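Ustitz Robot Learning Course
Unit 7: Training in simulation with a wrist view
Handout, 10 December 2019

Read section 2 of the Greklow notes before the lab.

7.1 What the policy gets

At each step the policy receives one rendered wrist image and the joint readings. It returns a small change in gripper pose plus an open/close value. There is no overhead view in this unit. Object positions are known to the simulator and are used only for scoring.

The wrist view always includes the fingers, so the network can learn where things are relative to them. Large parts of the kitchen will be missing from any single image. In the one printed with this section, the gripper is open, a round pot is to its left, and only the front edge of the counter shows, with a closed book on it. 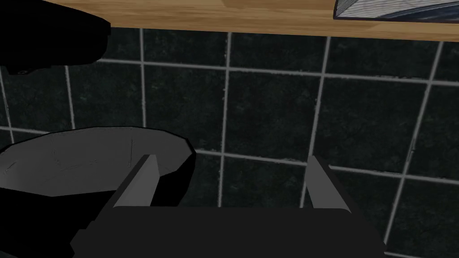 7.2 Method

We clone demonstrations first, then fine-tune with reward. The set has 1,000 demonstrations recorded in Custo. Tile and counter textures are changed at random between episodes. Lighting is left alone until Unit 9.

7.3 Result to reproduce

Train twice, with and without texture changes, and test both on the 11 held-out kitchens. Report success rate per kitchen as well as the mean. Keep the same seed for both runs.

Hand in plots and your config file through the Tkachenko server.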